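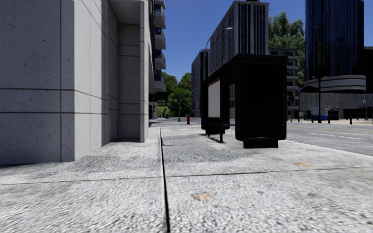 About Feneo

December 2024
By Darnell Marchetti

Feneo teaches evening classes to adults who have already been to school once and would like a second opinion. We offer bookkeeping, conversational Spanish, written English, basic upholstery and a course called Maths Again, which fills up before the others every year and is attended by people who tell their families they are at the gym.

The school began as a single bookkeeping class above a carpet showroom called Castellanos. The showroom had a spare floor and no great hopes for it. My first timetable had four subjects on it, three of which I was planning to teach myself, and one of which I was planning to learn over the summer. Bookkeeping was the only one that attracted any students. The others were quietly dropped and the timetable reprinted in a larger font so that it still filled the page.

We have since moved twice. The first move was to a former dental surgery, where the classes went well enough but people sat down with a certain reluctance. The second was to our present building on Lornora Street, which has 3 classrooms, a kitchen, a lift that prefers going down, and a room we call the library. It holds 700 books, a good many of them about sailing, left to us by a former student who lived a long way from the sea. Borrow as many as you like. We would take it as a kindness.

This year we have 204 students on the books. The youngest left school in May and the oldest left it in circumstances she won't discuss. Most come straight from work, so lessons start at half past six and the first ten minutes are usually given over to sandwiches. We tried banning food in class for one term. Attendance in Written English fell by half and the sandwiches moved to the stairs.

How we teach

Classes are small and there is homework, though we call it practice, which fools no one. Tutors mark it in green ink. That was a policy at first, something to do with red being discouraging, and then we bought the pens in bulk. A student can be every bit as discouraged by green, but we have a cupboard full of it to get through.

You won't be asked to introduce yourself with an interesting fact. You won't be put into pairs on the first evening. If you have been out of a classroom for thirty years and feel sick in the corridor, say so at the desk and someone will walk in with you, or make you a tea and let you start next week. Both have worked.

Some courses end in a certificate from Drorkasia, the awarding body we use for bookkeeping and maths. Others end in a footstool. Upholstery students should know that the footstool is yours to keep and that we can't store it over the holidays, whatever you were told in previous years.

What it costs

Fees are charged by the term and can be paid in instalments. Anyone on a low income pays the reduced rate. We take your word for it, having once designed a form to check and found it cost more to process than it saved. Materials are included except for upholstery fabric, where tastes vary and so do prices.

Finding us

The entrance is the green door beside the chemist. The grander door further along belongs to a firm of surveyors, who are very patient. Ring for the office on extension 3552 between four and nine on weekdays, or come in and ask. Enrolment for the spring term is open now, and Maths Again has a waiting list, which you may join under any name you please.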